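Derker Workshop – Floor Finishes Notebook
Entry: January 2024
Subject: Oil and wax trials on reclaimed floorboards

The boards under test were lifted from a house built in 1928 and have been held in the store since November. They are pine, with a darker band down each edge where an earlier varnish was taken up to the skirting and no further. Before any finish was applied, the moisture content of each board was read at both ends and in the middle. Two boards read higher at one end and have been put aside until they settle.

Sanding was carried out in three passes, finishing at 120 grit. The Planik sander left faint swirl marks on the softer boards, visible only under a low lamp. These were removed by hand along the grain. Colleagues using the same machine are asked to change the disc earlier than the handbook suggests, as the marks appear when the disc begins to clog.

The boards were then divided into two sets. Set A received the Cundimell hard oil, two thin coats with a day between. Set B received the Eglītis wax, applied by cloth and buffed after 70 minutes. The tin allows a shorter wait, but the wax dragged when this was tried on an offcut.
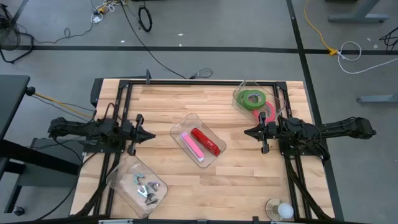 Coverage was lower than expected for Set A. The first coat sank quickly into the old nail holes and the open grain around the knots, and a good deal more oil was needed there than on the clear wood. Any estimate for a full room of old pine should allow for this. The second coat went much further. Surplus oil was wiped off after a quarter of an hour, and the cloths were laid flat outdoors to dry before disposal, in line with the workshop rules.

Set B has a softer look and keeps more of the pale colour. It also marks more easily. A drop of water left overnight produced a white ring, which faded after buffing but can still be found if one knows where to look. The same test on Set A left no ring.

Wear testing began with the felt pad and will move to the coarser pad once both sets have completed 2000 passes. At 389 passes Set B showed a slight loss of sheen along the centre line. Set A showed no change at that point. The counter was reset by mistake after the first session, and the figure for Set B has been corrected from the written tally.

Outstanding: repeat the water test on Set B with a second coat of wax; order 120 grit discs; label the offcuts, two of which are at present marked only in pencil. The boards put aside are to be read again before the next entry, and should not be sanded until then.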